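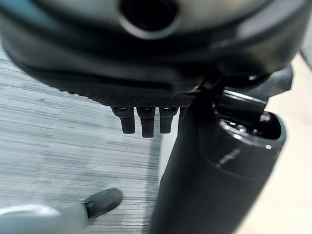
Ata da reunião da coleta, sala do fundo da Wysocka, outubro

Presentes: eu (anotando, de novo), Dougal Pollock, Ebuka Olatunji, o pessoal da anotação e, pela chamada de vídeo, a turma da Zamonstead, que entrou às 10h20 com o microfone aberto e um liquidificador ligado em algum lugar.

1. Ata anterior

Aprovada com uma correção do Ebuka: eu tinha escrito que ele era contra gravar em carpete, e ele disse que era contra gravar só em carpete. Fica registrado, Ebuka, e prometo anotar mais devagar.

2. Onde estamos

Mostrei a planilha. Temos 1169 episódios gravados desde o começo da rodada, somando todas as tarefas. Desses, quase 540 são da tarefa de recipientes com tampa articulada, a que a gente chama de "tampa" e que no repositório tem um nome comprido que só o Dougal sabe digitar sem olhar. Na revisão já caíram 280, contando tudo, e foi aí que a conversa esquentou um pouco.

O Dougal acha que estamos descartando demais. Ele abriu uns episódios reprovados e perguntou, com razão, qual era o problema de uma aproximação em que o dedo hesita e depois acerta o caminho. A anotação respondeu que seguiu o guia, e o guia diz que pausa longa reprova. Só que o guia não diz o que é longa! Eu mesma reprovei coisa que aprovaria depois do almoço. Passamos uns bons vinte minutos nisso e saímos com o seguinte: pausa no meio da aproximação não reprova mais sozinha. Reprova quando o operador larga o comando, quando o braço encosta em alguma coisa que não era para encostar ou quando o registro perde sincronia. Quem ficar em dúvida marca "rever" e deixa um comentário. Por favor, comentário com frase, não só "???".

3. Câmera do punho

Assunto puxado pelo Ebuka. Ele treinou uma versão pequena da política com o que tinha até a reunião passada e ficou olhando onde ela erra. A impressão dele (ele frisou que é impressão, ainda falta a avaliação direito) é que o modelo se perde com objeto escuro perto de objeto escuro. A câmera do punho vê muito plástico cinza-escuro, um reflexo comprido no ombro do cilindro, outro reflexo na carcaça do lado, e aí vai adivinhar onde acaba um e começa o outro. Eu gostei da explicação porque acontece comigo também, quando abro os quadros miudinhos na tela de revisão.

Discutimos três saídas. A primeira seria trocar os objetos por uns coloridos, e todo mundo foi contra, inclusive quem propôs (fui eu). A segunda é gravar os mesmos objetos com mais variedade de luz. A terceira é mexer no foco, que está macio demais de perto: a ponta preta do dedo até se distingue, mas o corpo claro vira um borrão luminoso na parte de baixo da imagem. O Dougal explicou que o foco da lente está travado com cola e que refazer isso agora deixaria metade da base com uma aparência e metade com outra. Ele prefere terminar a rodada do jeito que está e trocar na próxima. O Ebuka torceu o nariz, mas concordou, desde que a troca fique marcada nos metadados.

Decidido: foco não se mexe até fechar a rodada. Luz, sim. O Dougal vai montar dois arranjos diferentes com a luminária de braço e escrever como se faz, para qualquer turno conseguir repetir.

4. Arrumação da cena da tampa

Eu trouxe este ponto porque estava engasgado. As cenas estão ficando parecidas demais. A pessoa chega, encontra tudo posto e vai gravando, eu entendo, o turno é puxado. Mas se o cilindro fica sempre em pé, do mesmo lado, com a tampa sempre aberta para trás, a gente vai ensinar o modelo a decorar o lugar. A turma da Zamonstead contou que lá eles sorteiam a disposição antes de cada bloco, com um programinha que cospe posição e orientação. Achei ótimo e pedi na hora! Mandaram o link no bate-papo antes mesmo de eu terminar a frase.

O que combinamos para a tarefa da tampa:

Sortear a posição antes de cada bloco e anotar o número do sorteio na ficha.
Alternar entre tampa aberta e tampa fechada no começo do episódio.
Manter os objetos vizinhos em parte dos episódios, bem perto mesmo, até com um cobrindo um pedaço do outro. O Ebuka insistiu muito nisso. Para ele esses são os exemplos que mais ensinam.
Gravar no carpete listrado e na superfície bege, e também na passagem de um para a outra.

Sobre o carpete: alguém da anotação perguntou se as listras atrapalham. O Ebuka acha que não, e disse que até prefere, porque o fundo liso deixa tudo fácil. O Dougal acha que atrapalham um pouquinho na estimativa de profundidade. Ficaram de comparar e trazer resultado, e eu cortei a discussão ali porque já eram onze e tanto e eu ainda tinha três pontos.

5. Operadores e cansaço

Temos uma diferença clara entre o começo e o fim do turno. Nos episódios do fim, o pessoal chega com o dedo mais rápido e mais torto, e a revisão percebe. Ninguém gosta de ouvir isso, eu sei, e não estou apontando para ninguém (os meus do fim da tarde são os piores da planilha, podem conferir). Proposta aprovada: blocos menores, com pausa obrigatória entre um e outro, e troca de tarefa na volta da pausa. O Dougal perguntou se a pausa conta como hora de coleta. Conta.

Também ficou combinado que a primeira tentativa do bloco é de aquecimento e não entra na base. Estava acontecendo de cada turno fazer de um jeito.

6. Dados da Trorkik

Chegaram os 286 episódios da Trorkik, que vêm com outro braço mas com câmera de punho parecida. O Ebuka já baixou. Os nomes dos campos não batem com os nossos e o instante zero deles é quando a garra começa a se mexer, enquanto o nosso é quando o operador aperta o pedal. Não é drama, é só chato. Ele escreve o conversor e eu confiro uma amostra na mão antes de juntar. Até lá, esses episódios ficam em pasta separada e não entram em nenhuma contagem nossa. Repito porque na reunião duas pessoas somaram: não entram.

7. Textos das instruções

Cada episódio leva uma frase dizendo a tarefa, e as nossas estão uma bagunça. Tem "aproxime-se do recipiente", tem "vai até o pote", tem uma que diz só "igual ao anterior", que é inútil para qualquer modelo e para qualquer pessoa. A anotação pediu uma lista fechada. O Ebuka pediu o contrário, quer variedade de linguagem. Chegamos num meio-termo de que eu gosto bastante: variedade à vontade nas palavras, mas a frase tem que nomear o objeto e dizer o que é para fazer com ele. E acabou o "igual ao anterior".

8. Assuntos gerais

A mudança para o espaço da Dusgate continua prevista, sem data. Quem tiver caixa para empacotar, pode ir separando, mas não desmontem nenhuma bancada, pelo amor de Deus.

O disco da estação dois está quase cheio. O Dougal passa tudo para o servidor hoje, depois das 18h, então não gravem nada ali nesse horário.

Pedi a quem usa a última garrafa de café que avise. Não teve votação.

Pendências

Dougal: arranjos de luz, texto explicando, cópia do disco da estação dois.
Ebuka: conversor da Trorkik, comparação dos fundos, avaliação direito da versão pequena.
Anotação: passar de novo pelos reprovados por pausa e separar o que volta.
Zamonstead: mandar a versão do sorteio que funciona com duas superfícies.
Eu: atualizar o guia de revisão, conferir a amostra e mandar esta ata, que estou mandando.

Encerramos às 11h50. Se eu tiver trocado a fala de alguém, me respondam por aqui que eu corrijo antes da próxima.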